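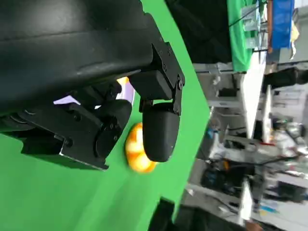

Maddocks started with a bag of small things that had lost their purpose. Ákos Kerekes had spent most of a winter clearing out his late uncle's toy stall, and in the bottom of every crate was the same layer: beads, lumpy fruit with no bowl to sit in, tiny wheels, a great many ducks. He couldn't throw any of it out. He also couldn't explain to his landlord why it was in the bathtub. We still have a soft spot for that sort of object, the bright yellow-and-orange kind with a rounded, bumpy outline, and we still think it looks best on a green that most decorators would talk you out of. Our business is finding these things, cleaning them, sorting them, and sending them to people who have a use for them. There are more of those people than our families predicted.

Who buys them? Preschool teachers, mainly, who want counters and sorting pieces with some personality. Speech therapists, who like a box of small mysteries to get a shy kid talking. Game designers who need pawns. One man in Wovside buys only orange things and has never said why, and we've never asked, as he pays promptly.

Sioned Rowlands joined in our second year. She had taught kindergarten for most of her working life and came in to complain, with some justice, that the box she'd ordered under "assorted vegetables" was largely hats. By the end of the afternoon she had re-sorted two shelves. By November she owned half the company. Sioned is the reason our categories make sense, and the reason "miscellaneous" is now a word we say quietly.

The workroom is over the old Zastar shoe repair shop, up a flight of stairs that delivery drivers have strong feelings about. It has one long sorting table, good north light until 4 in the afternoon, and 421 drawers, most of which open. They came out of a hardware store and some still have their brass label holders, so if you visit and find rubber lemons behind a card reading "hinges, small," please leave the card where it is. We know where the lemons are. New labels have been discussed.

Everything that comes in goes through the same steps. It's tipped out, picked over, washed in warm soapy water, and left on racks overnight. After that it's sorted by color, then by size, then by what it is supposed to be. The third step is where the arguments happen. A yellow lump with a bit of orange on it may be a peach, a chick, a squash, or a sun that somebody sat on. Ákos tends to see food. Sioned tends to see poultry. If they can't agree it goes in the drawer called Rallitz, named after a board game neither of them has ever won, and once the Rallitz drawer is full we sell the contents as a mixed lot. It outsells the peaches.

Our standard box holds 60 pieces, and the classroom box holds 100. You can choose by color or by theme, or you can tick "surprise me," in which case Sioned picks and you should expect chickens. We try to keep broken pieces out. A few scuffs are normal for things that have already had one childhood. If something turns up cracked, write to us and we'll send another, probably a slightly different one, because the exact match is often the only one of its kind we had.

Please note that these are small parts and aren't for children under three, or for dogs, who don't read notices like this one. The classroom box comes with a lid that shuts properly. We changed suppliers to get that lid and we're prouder of it than we should be.

We also buy. If you have a coffee can, a shoebox, or an attic of the right sort of thing, send a note with a rough idea of what's in there. We don't need an inventory. We do like to be told in advance about glitter. We can't take anything with batteries in it, anything that used to be chewing gum, or jigsaw puzzles, however nearly complete you believe them to be.

The workroom is open to visitors most mornings, though it's wise to write first in case we're both at a sale. There is coffee, and a chair for anyone who doesn't care to look through drawers. So far it's mostly been used by husbands. Orders go out from the post office on the corner, where they now recognize the rattle.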